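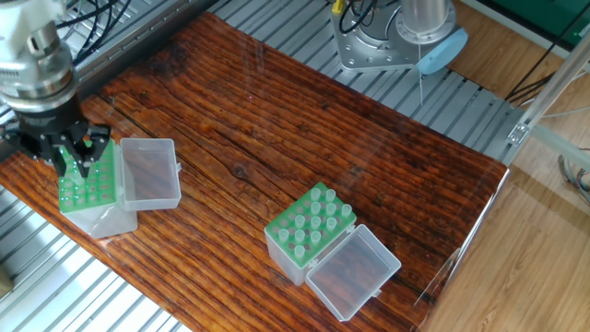 Lounge Access on the Munteanu Premier Card: What Changes in February

Posted Nov 21, 2024
Filed under: Lounges, Card Benefits

Munteanu has notified holders of its Premier Card that the airport lounge benefit will be revised in February. The notice was sent by email and has also been placed in the documents section of the online account. Several readers have asked how the new terms compare with the present ones, and this post sets out my reading of them. I have held the card for several years and use the lounges at Skosbridge more than any others, so the comments below lean toward that airport.

Current terms

At present, the primary cardholder may enter any Stirora lounge without limit when departing on a same-day ticket, on any airline and in any cabin. Two guests are admitted at no charge. Authorized users receive the same entry rights as the primary cardholder, although they must show their own physical card. A digital card held on a phone is accepted at Skosbridge but has been refused to me at two other locations, and the published terms support the refusal.

New terms

Unlimited entry will end. Each account will receive 20 visits per calendar year, shared between the primary cardholder and all authorized users. Each guest admitted will count as one visit. A couple traveling with one child on a round trip, with lounge access in both directions, would therefore use six visits from the allowance.

After the allowance is used, further entry will be charged at $50 per person. The charge will be placed on the card automatically at the time of the scan. The notice does not say whether the front desk is required to inform the member before the charge is made, and I would advise asking at the desk if there is any doubt about the number of visits remaining.

Unused visits will not carry over. The allowance for the first year will not be reduced to reflect the February start, which is a fair decision and one that Munteanu could easily have made the other way.
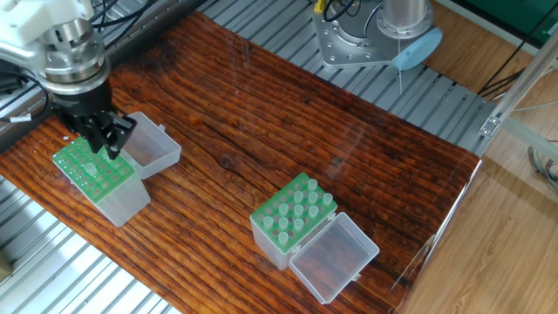 Glossy wooden board with a green tube rack and a robot gripper.

The travel credit

The annual travel credit remains at $200 and continues to apply to airfare, hotels and seat fees. Under the new terms it may also be applied to lounge entry charges. I do not consider this an improvement of any size. Members who have exhausted their visits are likely to have used the credit already, and the credit has greater flexibility when spent on a ticket.

The credit must be selected before the purchase posts. Members who have missed this step in the past have had to call, and in my own case the adjustment took two statements to appear.

Entry window

Entry is now limited to the three hours before scheduled departure. The existing rule contains no time limit, although the Skosbridge lounge has enforced one informally during busy mornings. Connecting passengers are exempt and may enter at any time between flights on presentation of both boarding passes. Arriving passengers, who are currently admitted at a small number of locations, will no longer be admitted anywhere.

Participating lounges

The network list attached to the notice shows 23 locations. The lounge at Keson has been removed. It closed for renovation last year and I had expected it to return to the list, but there is no reference to it in the new document and the Stirora website shows no reopening date. Members who connect there should plan on using the terminal restaurants for the time being. The card has never offered a dining credit at Keson, and the notice makes no mention of adding one.

The second lounge at Skosbridge, near the regional gates, remains on the list with shorter hours. It will close in the early afternoon. The main lounge keeps its present hours, and showers will continue to be available there on request.

Whether to keep the card

The annual fee is unchanged. For a member who travels alone and flies once or twice a month, the allowance will cover much of the year, and the card should still justify its cost. Families and members with several authorized users will be affected the most. I would suggest that these members review their visits over the past year, which are listed under the benefits tab of the account, and count each guest separately.

Members who decide to cancel should note that the fee is refundable only within 30 days of the statement on which it appears. It may also be possible to move to the standard Munteanu card, which has no lounge benefit and retains the points balance.

My own renewal falls in the spring. I intend to keep the card for one more year and to remove one authorized user who seldom travels. Corrections from readers who have received a different version of the notice are welcome in the comments.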